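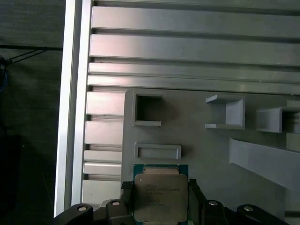

Rule 4 of the handling standard at Zevine stated that a processor held in the gripper was to be touched on its edges only, and that no person was to enter the cell while a part was held. Marietjie Mabuza had written it in February. She had written rule 3 as well, which said that a paused cell could not be left unattended.

On Jun 20, 2020 the cell paused with a processor between the fingers, short of the fixture. The log gave no fault code. It gave a line of plain text: AWAITING CONFIRMATION OF SEATING HEIGHT.

Tekle Gidey read it twice and called her at home.

"It wants a number," he said.

"It has the number. It's in the fixture file from Gagnon."

"The file is revision 3. The plate is revision 4."

She asked who had changed the plate. He found the tag: Jarnix, Zaswood plant, fitted during the night shift, unsigned. Under the standard an unsigned fixture did not exist. The arm had been told to place a part in something that did not exist, and it had stopped.

"You could enter the old height," she said. It was a test and he knew it.

"I could. Grip force is holding. The timer says 60 minutes before I have to release to the tray."

"And then?"

"Then I sign the part out as unplaced, lock the cell, and write to Zaswood."

"Do that."

He pulled a stool up to the guard and sat, as rule 3 required. The arm kept still. He filled in the deviation form while he waited — part held, edges only, no contact with lid, no entry. In the field for cause he wrote "fixture without signature." The field for operator action allowed 168 characters. He wrote "Waited."

When the timer ran out he sent the release, watched the part go down into the tray, and turned the key. Mabuza was still on the line. He could hear her typing, and he asked what it was.

"Rule 5," she said.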